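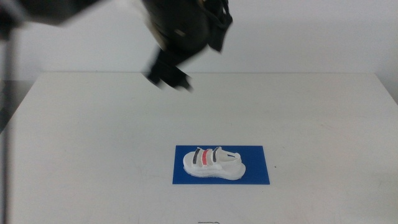
Getting a ball cap clean without wrecking the brim

Your game cap has soaked up a whole summer of bad bullpens, and it smells like it. Keep it out of the dishwasher, whatever your uncle swears by.

Fill the sink with cool water and a squirt of dish soap. Scrub the sweatband with an old toothbrush, then let the cap soak for 60 minutes - two innings, at the current pace of play. Rinse until the water runs clear.

Stuff the crown with a towel and leave it to dry in the shade. Dryers shrink caps, and your head is staying the same size.

Older caps may have a cardboard brim. Spot clean those only.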